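Terura sets aside money for hand-held grippers in next year's budget

Bathroom work comes first on the company's list
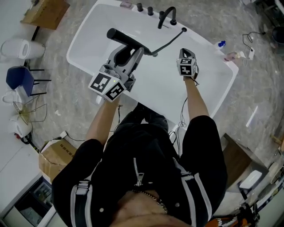

Why buy hand-held grippers before buying a robot?
They cost far less, and the recordings made with them can be used to train whichever arm the company picks later.

Terura, a home-care equipment firm in Dronstead, has approved the purchase of 5 pairs of hand-held grippers for its bathroom cleaning project. Each pair is priced at $2,138, with a spare set of marker cubes and cables included. A rival quote from Lorker came in at $2,433 a pair, with a longer warranty.

"We went with the lower price because we expect to wear these out," said Lejla Hodžić, who handles equipment planning at Terura. "A two-year warranty doesn't help much if the fingers are worn down by spring."

The plan calls for 400 hours of recorded work on tubs, showers, sinks and toilets. Handling a shower hose is one of the tasks on the list, along with wiping rims and moving bottles. Operators wear a gripper on each hand and work at normal speed.

Storage was the item that nearly held things up. The first draft of the budget left it out, and Hodžić had to move money from travel to cover the drives. Chargers and replacement finger pads now have their own line - they were lumped in with office supplies before.

A decision on robot arms has been put off until January. Rao, the supplier Terura uses for its lifting equipment, has been asked for a lease price as well as a purchase price. Delivery of the grippers is expected before then.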